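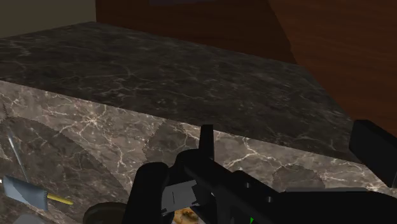 Most of my complaints about countertops come down to the edge, and I have spent the past two months on almost nothing else. I am replacing the counters in a rental unit with a galley kitchen, and every fabricator I called wanted to talk about the top surface: color, veining, finish. The edge came up at the end of the call as a checkbox. A sharp edge with a dark charcoal top and a lighter taupe-brown front face, white veins running through it like crackle, makes the slab read as very thick, and the two colors meet in a line that hides nothing. If the joint is off, you will see it from across the room. I like the look. I did not buy it, and the rest of this post covers what I bought and how I got there.

Some terms first, as the trade uses them loosely. An eased edge is a square edge with the corner knocked down slightly, usually with a hand pad. A bevel is a flat cut at an angle across the corner. A bullnose is a full half-round. A mitered edge is two pieces cut at 45 degrees and glued, so that a thin slab looks like a thick one. A laminated edge (no relation to plastic laminate) is a strip glued under the slab and then profiled together with it. In quotes you will see "built-up" used for either of the last two, and you should ask which.

The difference matters for repair. On a mitered edge the glue line sits exactly on the corner, where pans and belt buckles hit it. When it chips, the chip tends to follow the glue. On a laminated edge the glue line is lower down on the face, so it is visible all the time but takes less abuse. On a plain slab there is no glue line, and a small chip can be filled or ground back.

I got two quotes. The first was from Ongate, who would only do the miter. Their reasoning was that their saw is set up for it and the polishing is faster. The price included templating and one sink cutout, with the faucet holes extra. They would not commit to a radius on the corner. I asked for 1/8 inch and was told it would be "softened," which is not a dimension.

The second quote came from MacLeod. It was $600 higher with the same cutout, but it gave the profile as a drawing with numbers on it, and the seam location was marked. Darcy Gosselin, who did the templating for them, brought a box of edge samples and let me keep it for a week. I put them on the kitchen table and ran a damp sponge over each one. Rough result: anything with a radius under 1/8 inch caught fibers from the sponge. The bevel caught at both of its corners, so it was worse than the eased edge. The bullnose caught nothing but let water run around the curve and onto the cabinet door below.

That last point deserves more attention than it gets. Water on a counter goes over the edge and then does one of two things. With a fairly crisp lower corner it drips to the floor. With a rounded lower corner it clings, travels back along the underside, and ends up on top of the cabinet box, which in my unit is particleboard. The previous counter had a full bullnose, and the box next to the sink had swollen enough that the drawer no longer closed. I cut that section out and replaced it with plywood, primed on all sides.

You can also cut a drip groove, a shallow kerf on the underside set back from the face. MacLeod charged extra for it. I had it done on the sink run only.

Final specification, for anyone who wants to copy it: solid slab, no build-up, top corner at 1/8 inch radius, lower corner eased by hand only, drip groove on the sink run, overhang of 1-1/2 inches past the cabinet box. The overhang was measured from the box and does not include the door. Put this in writing, as the two fabricators each assumed a different one.

Sealing was done in October with Grudis, two coats, wiped after ten minutes. I applied it to the edge and the underside as far back as the groove. The instructions mention only the top surface. A wet paper towel left on the edge overnight made no mark, and I will repeat the test in 6 months.

The backsplash is still open. I have a quote from Tirnent for the tile, and their drawing shows the bottom row grouted directly to the stone. I have asked them to change that joint to silicone and am waiting for the revised sheet.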